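Trabalho há onze anos numa confeitaria industrial. Fazemos bolos pequenos para hotéis, cafés e encomendas de aniversário. Desde outubro temos braços robóticos na sala de acabamento. Vou contar o que mudou para quem lá está, porque me perguntam muito e a resposta não cabe num comentário. 1/

Primeiro o contexto. A Ernel faz massas, recheios e coberturas numa nave e acabamentos noutra. A massa está mecanizada há muito tempo e ninguém estranha. O acabamento era tudo à mão: fruta, velas, cartão, caixa. Num dia normal saem 200 bolos. Antes do Natal é bastante mais. 2/

Éramos seis no acabamento. Continuamos seis. Digo já isto porque é a primeira pergunta que me fazem, e com razão. Mas saíram duas temporárias em setembro e os contratos não foram renovados. A empresa diz que uma coisa não tem a ver com a outra. Eu registo as duas. 3/

O sistema chama-se Alva e foi montado pela Vokier. São postos com dois braços cada um, em cima de uma mesa. Os braços têm câmaras nos punhos e aprendem por demonstração: alguém da equipa faz o gesto com os comandos, muitas vezes, e depois o braço tenta sozinho. 4/

Quem ensina os braços somos nós. Isto não estava em nenhuma descrição de funções. Nas primeiras semanas passei mais horas a guiar uma pinça do que a decorar. Para pousar uma fatia de fruta fizemos 160 repetições até o resultado ser aceitável. 5/

A responsável pelo projeto do nosso lado é a Shirin Dehghan, que veio do controlo de qualidade. Conhece o produto e sabe quanto tempo leva cada coisa. Quando o integrador propôs um ritmo que não dava, foi ela que disse que não dava. Faz diferença ter alguém assim na reunião. 6/

O que melhorou: os pulsos. Pôr fruta e velas oito horas seguidas dá cabo das mãos. Tenho tendinite desde 2019 e este foi o primeiro outono em que não usei a tala. Duas colegas dizem o mesmo. 7/

O que piorou: o barulho e a atenção. Antes conversávamos enquanto trabalhávamos. Agora estamos a vigiar um posto, e quando ele para é preciso ver porquê, limpar, repor a peça e arrancar outra vez. Cansa de outra maneira. Chego a casa com as mãos boas e a cabeça cheia. 8/

Também há a questão do salário. Pedimos que a formação dos braços fosse reconhecida como função técnica. Deram-nos um subsídio de 120 euros por mês, até março. Depois de março não há nada escrito. Está pedido por escrito e estamos à espera. 9/

As tarefas difíceis são as que parecem fáceis. Empilhar caixas, resolveu-se em dias. Tudo o que mexe com peças finas ou moles demora: a vela, o cartão, o morango que não tem dois iguais. Um cartão tem de ir direito e sem tocar na cobertura. 10/

Às segundas temos a mesa de ensaio só para isso. Mesa à parte, tapete amarelo, um bolo pequeno, e os dois braços a treinar o trabalho das velas e do cartão. Os bolos de ensaio não vão para venda. 11/

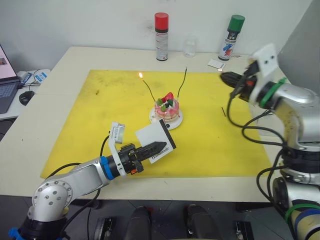
Mesa de ensaio: uma vela acesa, outra por acender, e o cartão "Handmade" na pinça do braço esquerdo. 12/

Sobre o cartão: sim, já falámos disso na sala. Há quem ache que a palavra devia sair e há quem ache que fica, pois a receita é a mesma e a cobertura continua a ser alisada por uma pessoa. Eu tirava-a dos bolos que passam pelos braços. A decisão é do departamento comercial e ainda não foi tomada. 13/

Perguntaram-me se os braços são mais rápidos do que nós. Não são. Com fruta, uma colega experiente faz o dobro. A vantagem para a empresa é que o posto não faz pausa e pode ficar a trabalhar no turno da noite com uma pessoa só a vigiar. É aí que eu ponho os olhos. 14/

Uma pessoa sozinha de noite com máquinas a mexer não me agrada. Pedimos duas por turno. Para já ficou assim: duas até ao fim de janeiro e depois reavalia-se. Se na vossa fábrica vier um sistema destes, tratem disto antes da instalação. Depois é muito mais difícil. 15/

Outra coisa para tratar antes: de quem são as gravações. As câmaras apanham o tampo da mesa, mas apanham mãos quando vamos repor peças. Pedimos um documento a dizer que não servem para avaliar ninguém. Demorou 5 semanas a chegar, mas chegou e está assinado. 16/

A unidade de Bedden vai receber os mesmos postos na primavera. Duas de nós vão lá dar formação, eu incluída. Quem trabalha lá e quiser saber alguma coisa antes, mande mensagem. Respondo depois do turno, normalmente a partir das 18h. 17/17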